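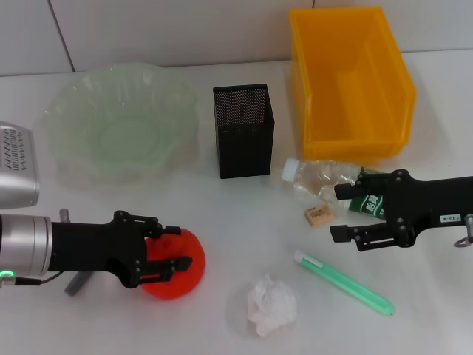
Why Does Everything in the House Need a Place?

Look at any table at the end of the day and you will find things that do not belong together. There might be an eraser from your homework, a bottle from lunch and a bowl somebody was using for grapes. Each thing was put down for a moment, and then the moment was over and the thing stayed.

Tidying is the job of sorting those things out. It has a few steps, and once you know them it goes quickly.

Step one: Sort

Before you move anything, decide what kind of thing it is. Most things on a table fit into one of these groups.

Things to keep here
Things that live somewhere else
Things to recycle
Things for the trash

A crumpled plastic water bottle goes in the recycling group. An eraser is a thing to keep. Wrappers and packages need a closer look. Check whether there is anything left inside. If there is, ask a grown-up before you throw it out.

Step two: Pick the right container

Containers come in different shapes because the things we put in them do too.

A pen holder is tall and narrow, so pens and pencils stand up and you can see the tops of them. Some pen holders are made of metal mesh, which is a sheet full of tiny holes. Dust and pencil shavings can fall through if the holes are big enough. An eraser can go in a pen holder, but it will sink to the bottom and you will have to tip everything out to get it back. Small things do better in something low.

A parts bin is a box with an open top and a front that slopes down. The low front lets you reach in without lifting the bin off the shelf. People use these bins in workshops for screws and bolts. At home they are good for building bricks, glue sticks, erasers and batteries that still work.

A wide, shallow bowl is best for things you take out often. Fruit is a good choice. Paper is a bad one, because the sides curve and the paper bends.

What does translucent mean?

Many bins and bowls are made of colored plastic that lets some light through. The word for this is translucent. Clear plastic, like a water bottle, is called transparent. You can see straight through it. With translucent plastic you may see only a shape or a shadow of what is inside. That is often enough to tell if a bin is full or empty.

Try this: hold a translucent cup near a window. The sides look brighter because light is passing through them.

Why do bottles crumple?

A water bottle has thin sides. When you squeeze it with the cap off, air is pushed out and the plastic folds. The folds are called creases. If you screw the cap back on while the bottle is squashed, air cannot get back in easily, so it stays flat and takes up less room in the recycling. Rules about caps are different from town to town. In Brotalport they stay on. Ask what the rule is where you live.

Step three: Put back and wipe

Put every container back in its usual spot. Then wipe the table with a damp cloth, starting at the back by the wall and working toward yourself. A small table takes about 15 minutes the first time. After that it should be faster.

Words to know

Crease: a line made by folding or squashing
Mesh: material with many small holes
Translucent: letting some light through
Transparent: clear enough to see through

Last updated Jan 30, 2021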